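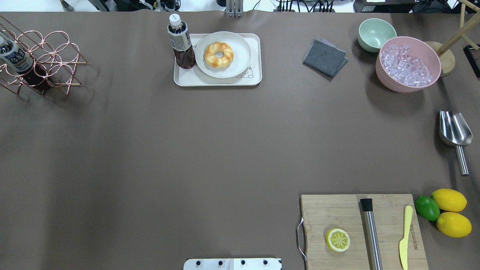
Trakell Table Hire lends out serving things for small teas, office breaks and family parties. We started with trays and cake stands and now have 962 pieces on the shelves at Drandidine Road, most of them plain and all of them in regular use. This page goes through the lines people ask for most often, starting with cold tea. For that we usually suggest a tray, a plate with something baked on it, a bowl of ice kept within reach and a proper metal scoop. The pink bowl is a good size for ice and can be told apart from the small mint-green one at a glance, so we send them out together. The tea can stay in its bottles until people sit down.

Gallery last updated Nov 26, 2023.

White tray, rectangular
Rounded corners and a small line drawing of a cartoon animal in one corner. It takes a round plate with a bottle standing next to it. Wipe clean with a damp cloth and do not stack anything heavy on top.

Round plate, white
The plate we send out more than any other. A ring-shaped bread suits it well, and so does a small cake cut into wedges. Anything larger should go on an oval.

Ice bowl, pink
Goes out with a scoop. Fill it shortly before guests arrive and tip the water away when you top it up.

Small bowl, mint green
Used for lemon slices, sugar or spoons. It is the small one of the pair and goes missing more than anything else we own, usually into the customer's own cupboard. Please check before returning the box.

Ice scoop, stainless steel
Long handle, curved head. Leave it beside the bowl, as the handle gets very cold if it is left standing in the ice. Dishwasher safe.

Bamboo board with wire handle
For slicing bread at the table. Wash by hand, dry it standing on its edge, and never soak it. We oil the boards every February, when hire is quiet, and they are off the list for that week.

Wire wine rack, copper-coloured
Made of looped metal rings. People hire it for wine, but a bottle lies in it quite happily as long as the cap is screwed down tight. Check the angle before you walk away from it.

Dark grey cloths
Supplied folded. Useful under a cold bowl or for mopping up round the ice. They hide tea stains better than the white ones and we have stopped buying white. There is no need to wash them before they come back, but do let them dry.

Tablecloths
Plain cotton in cream, grey or dark green. The small square measures 60 cm each side and works as a cover for a side table or a trolley. Larger sizes are pressed and sent on a hanger – please use the hanger for the return if you can.

Glass jugs
Straight sides, no pattern. The Zotell jug has a wide neck, so ice goes in without splashing and a hand goes in for washing. It is heavy when full. For children's parties we would pick the plastic one.

Tumblers
Short glass, packed in divided crates of 40. The crate is what we hire out, so there is no saving in asking for fewer. Rinse them and put them back upside down. Chipped ones should be wrapped in newspaper and left on top where we will see them.

Cake stands
Single tier in white china, and a folding two-tier in metal. The folding one has a stiff catch at the bottom. Push it in with your thumb until it clicks and test it before putting a cake anywhere near it.

Gyamfi trolley
Two shelves and a brake on each of the back wheels. It comes flat and takes one person a few minutes to put together. It will go over a door sill but not up a kerb. We have two, and both tend to be booked for summer weekends early on.

Tea for 8
Our smallest ready-made set: plates, tumblers, a jug, a tray, an ice bowl, a scoop and two cloths. It fits in one box and will go on the back seat of a car. Boards and racks are added on request.

Setting out a cold tea table
Put the cold things together on one side and the baked things on the other. If people are helping themselves, turn the scoop handle outwards. Leave a good stretch of table clear in the middle, as bags, phones and second helpings will soon fill it. Bread or pastry goes on the tray once everything else is down.

Collecting and returning
Boxes are ready from ten in the morning. Each one has a list taped inside the lid, and we ask you to tick things off before leaving – it saves a phone call later. Returns are due by four the next day. Food should be scraped off, but we do the final wash ourselves.

Breakages are charged at what the piece costs us to replace. The bowls and plates are cheap. The trolley is not, so please don't let anyone ride on it.

To ask about anything on this page, ring the shop or use the form, and give the name of the piece as it is written above. If you need a colour we have not listed, ask anyway, as there are odd bowls and plates on the top shelf that never made it into the gallery.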